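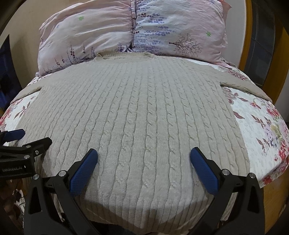

Plilcombe, Friday, September 20, 2019

4.2 Green speed and three-putts after the resurfacing

The most exciting result of the season came from the greens at Stomumo, the one course of the pair that was fully resurfaced before play opened in April. We logged 3,117 first putts there, against 464 at Sideler, where only the practice green and the two closing holes had been rebuilt. The Sideler sample is small, and we treat it with care below.

Figure 3. Knitwear laid flat on a bed.

At Stomumo, first putts from the upper tier of a green finished closer to the hole than we had dared to expect! Players seemed to read the new slopes well from the first week, and the gap between low and high handicaps narrowed on every hole except the sixth (a long par three with a false front, which still punishes anything short). We recorded 154 three-putts on that hole alone. Matić's slope index, which we used to grade each green before play, picked out the sixth as the hardest of the set, and it was a real pleasure to see a simple walking survey hold up so well.

Sideler gave us a different picture. Of the putts logged there, 104 were struck on the eighteenth, mostly in the late afternoon when the grass had grown a little and the ball was slower. We did not correct for time of day. A player who starts on the tenth tee meets that green in the morning, and we would love to see the survey repeated with split starts. Wind was noted by hand at both courses but is left out of the model until Section 5.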